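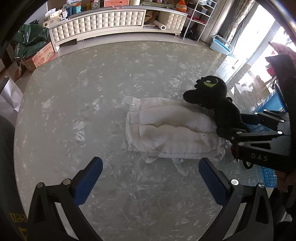

Zilta Pattern Notes

3/30/25
By Melur Yeoh

Zilta is a text dataset of sewing and mending instructions for soft toys and small cloth bags. It has 2,866 entries. Each entry is one instruction, for example "turn the wing right side out before you close the seam", together with its stitch name, its difficulty mark and the name of the pattern it came from. The files contain text only.

I began this collection because I wanted to compare how different people explain the same step. In my own sewing group we have many first languages, and one word such as "ease" or "notch" can stop a beginner for a whole evening.

What is in the folder

entries.csv — the main table, one instruction per line
patterns.csv — the list of patterns, with the writer and the licence for each
glossary.txt — sewing words with a short explanation
CHANGES.txt — what was corrected and when

The tables are saved as UTF-8 with a comma between the fields. If your spreadsheet program shows strange letters in the pattern names, please choose the encoding by hand when you open the file.

Columns in entries.csv

entry_id: a number which does not change between versions
pattern_id: the same code as in patterns.csv
step: the position of the instruction in the pattern
text: the instruction as it was written
stitch: backstitch, ladder, whip, running or none
level: a whole number, where 4 is the hardest

The level was given by two readers, Iona Skinner and myself. We read separately and then compared. When we did not agree, we kept the higher number. I know that this makes the set look a little harder than it is, so please do not use the level as a measure of the pattern as a whole.

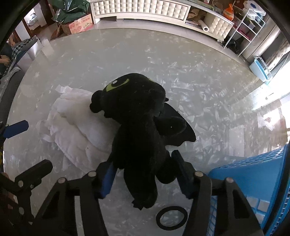 Where the text comes from

The patterns were sent to us by their writers, who all agreed in writing to the sharing. The largest part comes from Gotach, a small pattern club, and from the members' newsletter Nolla. We did not copy anything from shop patterns or from books. Spelling mistakes in the text column were left as they were, but names and postal addresses of private persons were removed.

Known problems

Some steps depend on a drawing which we do not have. You will find sentences like "fold as shown", and they cannot be understood alone. They are marked with the word DRAWING at the end of the text.

The measurements are mixed. Older patterns use inches and newer ones use centimetres — I did not convert them, as the writers often rounded in their own way.

Bags are fewer than toys, and most of them are simple drawstring bags. Linings and zips are almost missing. If you want to study these, the set will not help you much.

How to use it

You may use the entries for teaching, for translation practice and for research. Please keep the name of the pattern's writer beside any instruction that you print. For selling a finished toy, ask the writer first, because the licence is different from one pattern to another.

Corrections are welcome. Please send the entry_id and the new wording, and write one correction per message. I read them in the evenings and the answer can take a while.

Related
Varghese glossary of hand stitches
Nolla newsletter index, January
How we chose the difficulty levels
Closing a stuffed seam with ladder stitch

Contact: Melur Yeoh | © 2025 Zilta Pattern Notes | Back to top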